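skerico-fancurve

A small command-line tool that sets fan curves on Vostbridge laptops, written after one of them spent a whole May evening sounding like a hair dryer while showing a PDF.

What it does

It reads the temperature sensors, looks up your curve, and tells the fans what to do. The factory firmware does the same, with more drama. Profiles are plain text files, and three come with the package: quiet, normal and umska. The last is for long compile jobs and should not be used near sleeping people.
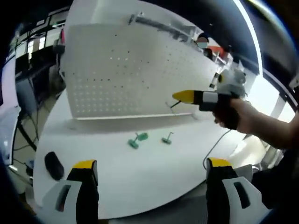 Two hand-held grippers with yellow tips at a white table, pegboard behind.

Install

Unpack the archive, run the install script as root, then reboot. Yes, reboot. The Landeg controller chip only listens at startup and has never said why.

Settings

poll_seconds -- how often to check the sensors. Default is 5. Setting it to 1 makes the fans nervous.
floor -- lowest fan speed, in percent. Default is 20. Anything lower and the left fan stops, then starts again with a click.
profile -- name of the file to load, without the extension.

Known problems

Waking from sleep resets the profile to normal. See issue 184, which is long and gets a little personal around the middle.
External monitors confuse the second sensor. Unplugging them helps, if you didn't need them.

License

MIT. If it cooks your laptop, you keep both the laptop and the smell.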